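Trail Notes: The Hutness Loop, Two Nights at an Easy Pace

Members have been asking for a beginner backpacking trip that doesn't need a week off work or a long shuttle drive. The Hutness Loop is the one we usually suggest. It starts and ends at the Morner trailhead, it can be walked in two nights, and the climbs are steady without being steep. This write-up is from our most recent trip over it and is meant for people who have done plenty of day hikes but haven't yet slept out with everything on their backs.

Getting there

The Morner lot is gravel and holds perhaps a dozen cars if people park with some thought. Overnight parking is allowed. Fill out the card at the kiosk and leave the stub on the dashboard. There is a pit toilet but no water, so fill your bottles before you leave town. The last store is in Estier, and it carries canned fuel, batteries and the usual snacks. It does not carry freeze-dried meals. Buy those at home.

Cell service ends at the bridge outside Estier. Make your calls before then.

Day one: Morner to Benítez Shelter

The first day is 7 miles. The trail leaves the back of the lot, crosses a footbridge and follows the creek through hemlock and rhododendron for the first couple of miles. It is level walking with a few wet spots. Gaiters are not necessary, but low shoes will get muddy.

After the second creek crossing, the trail turns away from the water and starts up. You gain 700 feet between the crossing and the ridge, most of it on long switchbacks. We took it slowly and stopped at each turn for the people who needed it. There is one rocky stretch near the top where hands are useful. Dogs manage it fine.

Fill up at the last crossing if you are low. The spring marked on the older maps is a seep now and takes a long time to fill a bottle. The spring at the shelter is reliable, at least it has been every time we have been there, but it is down a steep side path and you will not want to go twice.

Benítez Shelter is a three-sided log building with a wide front step and a picnic table. There are tent sites behind it, flat and well drained, and a bear cable. Use the cable. Something got into a food bag left on the table last September, and it was most likely a raccoon, but the result was the same for the person who owned the food.

We had the shelter to ourselves until just before dark, when a pair of section hikers came in from the north. They had been out nine days and ate everything we offered them.

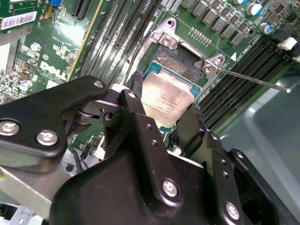
Packing for this loop took more of our meeting time than the route did, and the main thing to come out of it was that people carry too much in the wrong places. Heavy items belong close to your back and about level with your shoulder blades. Food and water are the heavy items. The tent body can go lower and the sleeping bag lower still. Small parts that can be damaged get their own hard container, and that goes for stove jets, a spare headlamp and anything electronic. A processor has a metal lid over it, and a phone or a GPS unit in a side pocket has a lot less protection than that when you sit down on a rock and lean back. Put the electronics in the top of the pack, inside something soft. A wool hat works well. Rain gear goes at the very top or in an outside pocket, where you can get it without unpacking.

Stoves caused the other discussion. Canister stoves are easiest for beginners and we recommend them for this trip. A single small canister is plenty for two people for two nights if you are only boiling water. The alcohol stoves some of us like are slower in wind and are not allowed when a fire ban is in effect, so check before you bring one.

Day two: Benítez Shelter to Hutness Gap

The second day is the best walking on the loop. The trail stays on the ridge, with short ups and downs and open woods on both sides. There are two good overlooks on the left, both a short distance off the trail and both unsigned. The first has the wider view. The second is better for lunch, with flat rock to sit on and some shade.

Water is the thing to watch. There is none on the ridge between the shelter and the gap, and the day takes most people until mid-afternoon. Carry two liters at least. In warm weather carry three. We met a man at the second overlook who had started with one small bottle and had been out of water for an hour. We gave him some of ours, and he turned around and went back the way he came.

It rained on us for the last hour, not hard, and the descent to the gap was slick with wet leaves. Poles helped. One of our group fell and came away with a muddy knee and no other damage.

Hutness Gap has no shelter. The campsites are on the east side, in the pines, with a stream close by. Camp in the sites that are already worn and leave the grassy area near the junction alone. It floods anyway.
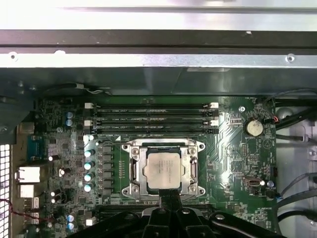

Motherboard with four memory slots, no modules installed.

Day three: Hutness Gap to Morner

The last day is short and nearly all downhill. The trail drops 300 feet in the first half mile, and this is the steepest ground on the loop. Take it first thing while your legs are fresh. After that it joins an old logging road and stays on it for most of the way back. The road is wide enough to walk side by side, and a nice change after two days in single file.

Watch for the turn off the logging road. The blaze is on a beech tree on the right, and the tree has a large limb that hangs over it when the leaves are out. We walked past it, as we have before, and lost twenty minutes. If you come to a metal gate you have gone too far.

From the turn it is an easy walk down to the footbridge and the lot. We were at the cars before noon. The diner in Estier serves breakfast until two and does not mind muddy boots, although they would like you to use the side door.

Things we would do differently

Start earlier on the first day. We left the lot later than planned after a long session of moving gear from one pack to another in the parking area, and we were cooking by headlamp. Pack at home and weigh the pack at home. If it is too heavy, you have your whole house to leave things in.

Bring camp shoes. Several of us skipped them to save weight and were sorry by the first evening.

Bring a second lighter. Ours got wet on day two, and the spare was in the car.

Going again

We plan to run the loop again as a club trip this September, when the creek crossings are low and the bugs have mostly quit. It will be limited to ten people, in keeping with the group size rule for the campsites. Members who have not backpacked before get first choice of places. The club has two tents, a water filter and several sleeping pads to lend, and all of them can be tried out at the gear night before the trip.

If you want to go on your own before then, call the ranger office for trail conditions. The footbridge near Morner has been closed for repairs on and off, and the detour adds a mile and a road walk. Copies of the route map, with the turn at the beech tree marked, are on the back table at meetings.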